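Técnico/a de mantenimiento de célula robotizada - Traseck

¡Buscamos a alguien que disfrute dejando una pinza fina! Cuidarás una célula con brazo robótico: cambio de dedos, calibración de la cámara de muñeca, revisión de cables y registro de averías. La célula lleva más de 1,392 horas de trabajo y queremos que siga así de bien - o mejor.

Turno de 20 horas semanales, desde junio. Formación a cargo de Sepehr Asadi.

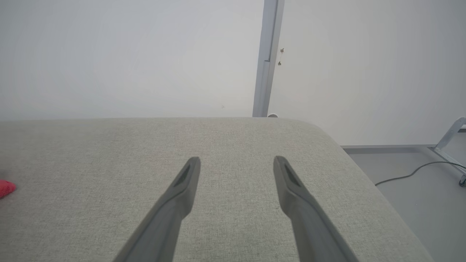 Los dos dedos de la pinza, abiertos, desde la cámara de muñeca.

Se valora experiencia con pinzas eléctricas. Escribe a Babak Abbasi y cuéntanos qué has reparado últimamente.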